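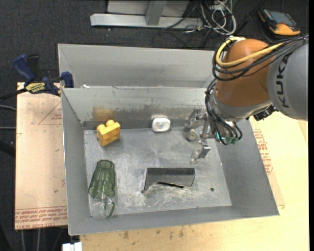 旧玩具的去处

槟城的雨下到下午三点才停。马莉娜·皮莱把卷帘门推上去一半，让屋里的潮气散一散，然后继续拆她面前的一只纸箱。箱子是上午有人放在门口的，胶带缠了很多层，侧面用记号笔写着“男孩，三到六岁”。里面有一辆缺了前轮的消防车，几本硬纸板书，一套少了盖子的过家家茶具，还有一只装过饼干的铁罐，罐里全是散积木。

她先把铁罐倒在一块旧毛巾上。积木来自好几个牌子，颜色差不多，大小却对不上。她用手背把它们摊平，挑出一颗纽扣、一枚硬币和半截蜡笔，硬币放进抽屉，蜡笔扔掉。

“纽扣要留着，”她说，“修布娃娃的时候用得上。”

皮莱经营的这家店叫Skumitz，名字取自前任房客留下的招牌，她接手时没有钱换。店面56平方米，前半间卖东西，后半间修东西。她收旧玩具，清洗、配件、修理，再以很低的价钱卖出去或者租出去。按她的账本，去年经她手重新卖出和租出的玩具一共1,449件，最贵的是一辆木制摇马，最便宜的是论把抓的玻璃弹珠。

玩具在一个家庭里待的时间不长。孩子长得快，兴趣换得更快，生日时拆开的东西，到了雨季可能就已经在床底下。父母多半舍不得扔，于是收进箱子，箱子放进储藏室，搬家时再抬出来。等到终于决定处理，往往已经过去许多年，电池漏了液，橡胶发了黏，说明书和小零件也早就不知去向。

对这些东西来说，可选的路并不多。送给亲戚的孩子是最常见的一种，其次是网上转卖，再其次是捐出去。剩下的进了垃圾桶。玩具在回收体系里位置尴尬：一只会唱歌的塑料小狗，外壳是一种塑料，关节是另一种，里面有铁螺丝、铜线、电路板和一个小喇叭，外面还粘着一层绒布。拆开它花的工夫，远远超过拆出来的材料能卖的钱。

费萨尔·古纳万在北海做了多年塑料回收，他的公司Drernetow每个月都会收到整袋整袋的玩具，大部分来自停业的幼儿园和搬迁的托儿所。他把这类货叫做“杂碎”。

“洗发水瓶我一看就知道怎么处理，”古纳万说，“玩具不行。同一个盒子里的两个小人，一个能熔，一个一加热就冒烟。你得一个一个看，工人的工资就花在看上面了。”

他的做法是只收单一材质的大件：滑梯、塑料小桌椅、骑行车的车身。这些东西体积大，壁厚，颜色也比较一致，打碎之后可以做成花盆和排水管。小件玩具他尽量劝对方另找出路，实在推不掉的，就让人送到皮莱那里。两个人因此认识，也因此常在电话里争吵。皮莱嫌他送来的东西太脏，他嫌皮莱挑得太细。

挑得细有她的道理。二手玩具最要紧的一关是安全，而判断安全与否，很大程度上要靠手和眼睛。皮莱的工作台上有一只透明的小圆筒，粗细接近幼儿的喉咙，凡是能整个掉进去的零件，都不能出现在给三岁以下孩子的玩具里。她还会用力拉扯毛绒动物的眼睛，拧每一个电池盖的螺丝，把木头玩具翻过来闻一闻油漆的味道。纽扣电池的玩具她一概不收，哪怕电池盖完好。有一次，一位老主顾拿来一只几乎全新的发光陀螺，她仍旧退了回去，对方很不高兴，过了几个月才再上门。

老玩具尤其麻烦。有些东西看着漂亮，颜色鲜艳，几十年都没有褪，问题恰恰可能出在颜色上。早年的油漆和塑料里允许添加的东西，今天有不少已经被禁止。皮莱没有检测仪器，她的办法是凡是年代不明、表面掉漆的，一律放进玻璃柜，标明只供收藏。玻璃柜里眼下有一列铁皮火车、一只会敲鼓的熊，还有一排缺胳膊少腿的小士兵。买这些的几乎都是成年人。

娜塔莉·梅普尔贝克就是其中之一。她在一所设计学校教书，研究的是二十世纪后半叶的塑料玩具，家里有一整面墙的抽屉。她对完整的、带原包装的收藏品兴趣不大，更愿意买用过的，磨损越明显越好。

“磨损告诉你孩子是怎么玩的，”她一边说，一边从抽屉里取出一辆小汽车。车顶的漆完全磨掉了，四个轮子却还很新。“车顶朝下，它在地上滑。这个孩子大概把它当成船。”

她的学生每年要做一份作业：选一件旧玩具，画出所有的磨损痕迹，再据此推测它的用法，最后设计一个更耐用的版本。交上来的方案里，很少有人改外形，多数人改的是连接的地方，比如把胶粘换成螺丝，把一体的外壳分成可以打开的两半。梅普尔贝克认为这说明问题。她拆过的玩具里，坏的往往只是一根线、一片弹簧或一个齿轮，可外壳是用胶封死的，要修就得先破坏它。

积木是个例外。它没有电线，没有关节，几乎没有什么可坏的。一块积木掉进沙发缝里，隔上许多年找出来，擦一擦还能用。也正因为这样，积木在二手市场上的流通量大得惊人，买卖时通常论重量。卖家把几个孩子攒下的积木混成一大袋，买家买回去再慢慢分。分积木的人有各自的习惯，有人先按颜色，有人先按形状。梅普尔贝克的建议是先按形状，理由是从一堆红积木里找一个特定的形状，比从一堆同形的积木里找红色难得多。

伊扎蒂·西雷加尔家里有两个孩子，她是皮莱的租赁客户。租赁的办法很简单：交一笔押金，每个月来换一次，每次可以带走一篮。押金从不因为磨损扣除，丢了零件也只是登记。西雷加尔说她一开始担心孩子不肯还，结果发愁的只有第一次。大儿子抱着一台玩具挖土机哭了一路，回家的路上发现篮子里有一副磁铁钓鱼，就不哭了。

她后来算过，光是不再冲动买新玩具这一项，一年就省下565令吉。更让她满意的是客厅。过去地上总有踩到会疼的东西，现在一个篮子就装完了，晚上收拾起来很快。

也有不顺利的时候。小女儿看中了一只布兔子，换了好几轮都不肯放手。按规矩租来的东西可以折价买下，西雷加尔去问价钱，皮莱翻了翻登记本，说这只兔子已经租出去太多次，耳朵缝过三回，不收钱了。兔子现在睡在女儿的枕头边上，耳朵又开了线。

类似的生意在别处也有人做，结果有好有坏。Favier曾经是吉隆坡一家颇受关注的玩具订阅公司，按月把玩具寄到家里，盒子做得很漂亮。它的麻烦出在清洗和运输上。每一件寄回来的玩具都要消毒、核对零件、重新装盒，丢一块拼图，整盒就不能再寄。公司撑到第三个年头的十二月停了业务，库存按箱出售，皮莱买下其中的一部分，现在店里的拼图大多来自那里。她把每一幅拼图都拼了一遍，缺块的在盒盖上用铅笔写明缺在哪里，例如“少天空一块，靠右上”。这样的拼图便宜，照样有人买。

拼图的清点是店里最花时间的活，干这个活的是艾莎·拉赫曼。她退休前在邮局分拣信件，手很快，记性也好。她在后间的长桌上同时铺开几幅，遇到不知道属于哪一盒的碎片，就放进一只搪瓷盘子，过几天再看。盘子里的碎片从来没有清空过。

拉赫曼也负责洗。硬塑料用温水加一点洗洁精，旧牙刷刷缝，冲净后倒扣在晾架上。木头不能泡，只能用拧得很干的布擦，擦完立刻放到风扇底下。毛绒玩具装进洗衣袋，洗完拉住四肢整形，再放到太阳下，一面晒够了翻另一面。娃娃的头发最难办，她的方法是用护发素泡过以后从发梢往上梳，梳不开的地方剪掉。贴纸留下的胶，她用食用油闷上一夜，第二天搓掉。洗澡玩具她不收，凡是底下有喷水孔的，里面几乎都有霉，又没有办法打开。

修理由皮莱自己来。她没有学过电工，最初的焊接是跟着录像学的，手臂上有一处烫伤的疤。常见的毛病她已经很熟：不响的，多半是电池触点生了绿锈，用白醋擦掉就好；只响一半的，往往是喇叭线断了一根；遥控车往一边偏，十有八九是轮轴里缠了头发。她桌边有一排玻璃瓶，装着从报废玩具上拆下来的轮子、弹簧、眼珠和螺丝。要给一辆卡车配轮子，先在瓶子里翻，翻不到相同的，就把四个全换掉，免得走起来一高一低。

有几样东西她修不了。一种是靠手机应用才能运行的玩具。应用下架以后，硬件还是好的，灯也亮，就是不动。她手里有一批这样的电子宠物，牌子叫Chin，当年卖得不便宜，如今连配对的第一步都过不去。她试着把它们当普通摆件卖，没有人要。梅普尔贝克拿走两只给学生拆，其余的放在架子最高一层，偶尔有孩子指着问那是什么。

古纳万觉得这类东西以后只会更多。他主张厂家在包装上标明材质，并且公布拆解方法，为此给几家进口商写过信，收到一封客气的回复。皮莱对这些事情不抱太大期望，她更关心眼前的店租。房东打算把整排店屋重新装修，租约到期以后会不会续，续了是什么价钱，都还没有定下来。她看过两处新地方，一处在二楼，带婴儿车的客人上不去，另一处楼下是海鲜批发，气味会进到毛绒玩具里。

2022年5月20日，她在门口贴了一张告示，说店照常营业，暂停收大件，骑行车和滑梯请直接联系Drernetow。告示贴出去的第二天早上，门口照样停着一辆三轮小车，车斗里塞满了布偶，把手上系着一张字条，写的是孩子的名字和一句“请让它们待在一起”。

皮莱没有把它们拆开卖。她给车子换了一个脚踏，布偶洗过之后按原来的样子放回车斗，标了一个总价，摆在靠窗的位置。来问的人不少，多数只想要其中的长颈鹿。

雨又下起来的时候，那只写着“男孩，三到六岁”的箱子已经拆完了。消防车留下等轮子，茶具洗过可以卖，硬纸板书有一本被咬掉了角，拉赫曼说角上没有字，补一块白纸就行。积木分成两堆，一堆是配得上的，一堆是配不上的。皮莱把配不上的那一堆扫回铁罐，盖好盖子，在上面贴了一张价钱最低的标签。

门外有人收伞，是来换篮子的。她站起来，把登记本翻到那一页。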